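Newsletter > Workshop Notes > The Top Drawer

A kind word for the top drawer

Every June we promise ourselves a proper sort-out at Trosatness, and this year Prapai Noiphan has talked us into starting early, with the top drawer of the gray cabinet. Bless that drawer! It takes whatever we give it.

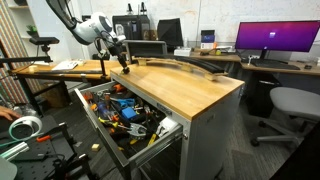
Prapai would like the pliers to live together, and the screwdrivers too (sizes can wait, she says, and I for one am grateful). If you've carried something home in an apron pocket, please bring it back, no questions asked. 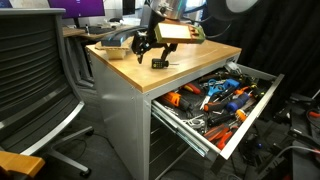 The top drawer, pulled all the way out.

We'll need 2 people for an afternoon, and there will be cake. The plan so far:

- Lift everything out onto an old sheet and wipe down the drawer.

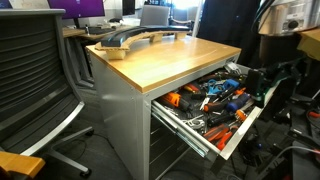 - Put back what gets used every week, with the blue-handled scissors near the front where we can all find them.
- Box up the spares for our friends at Prirkura, who are always short of wrenches. 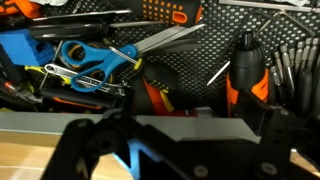
Blue-handled scissors, with a wrench beneath the handles.

Do let Prapai know if you can come.

Contact | © Trosatness | Back to top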